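Penville Office of Building Energy
Call for Participants: Residential Heat Pump Water Heater Monitoring Study
Posted 16 Jun 2024

Bennani Building Research is recruiting owner-occupied households in Penville and Dellport for a field study of heat pump water heaters. The study measures electricity use, hot water draw and room air temperature in homes where the water heater is installed inside the heated part of the building. Up to 100 households will be enrolled.

Background

Most published performance data for this type of water heater come from units in garages and unheated basements. Fewer measurements exist for units in interior closets, laundry rooms and kitchen alcoves, where the heater draws its warmth from air the household has already paid to heat. The study will compare total household energy use across these locations during the heating season.

Who may apply

Applicants must own and live in the home full time. The home must be a detached house, duplex or townhouse with a working heat pump water heater installed before the application is submitted. The heater must have a minimum clear air volume of 716 cubic feet around it, or be ducted or louvered to reach an equivalent air supply. Homes with solar thermal collectors are excluded. Homes with rooftop solar electric panels may apply if the owner can provide meter data.

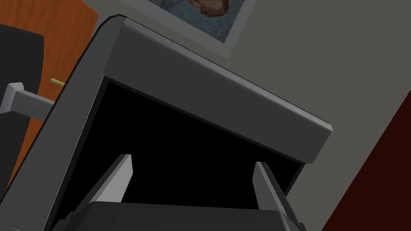 Households of any size are eligible. Applicants planning to move, replace the water heater or remodel the room that contains it during the study period should not apply.

What participation involves

A technician will make one installation visit of up to 3 hours. A flow meter will be fitted on the cold water inlet by a licensed plumber, and a current sensor will be placed on the dedicated circuit at the electrical panel. Two temperature and humidity loggers will be mounted in the room with the heater and one in an adjoining room. Water will be shut off for part of the visit.

Data are sent by a Tristix cellular gateway. The household's own internet connection is not used. Monitoring begins in November and continues for eight months. Participants will be asked to leave the heater in its normal operating mode, to record any change of setpoint, and to complete a short monthly survey on hot water supply and noise. At the end of monitoring all equipment will be removed and the inlet piping restored.
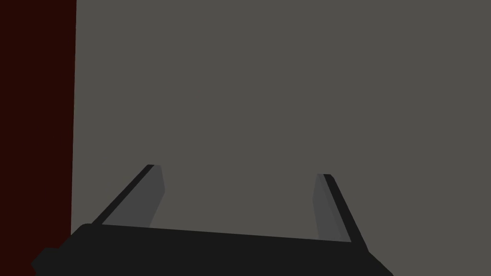
Compensation

Enrolled households receive $100 after the installation visit and a further $100 on removal of the equipment. A household that withdraws early keeps the first payment. Plumbing and electrical work connected with the study is carried out at no charge to the owner.

Data handling

Names and addresses are stored separately from measurements. Published results will identify homes only by heater location, floor area band and number of occupants.

How to apply

Submit the application form with the heater model number, the year of installation, the approximate dimensions of the room, and a copy of one recent electric bill. Incomplete applications will be returned once for correction. Selection is by heater location and household size, and applicants who meet all criteria may still be placed on a waiting list.

Questions about eligibility should be addressed to Parveen Talukder, Field Study Coordinator, Bennani Building Research, Penville. Please write "Water Heater Study" in the subject line.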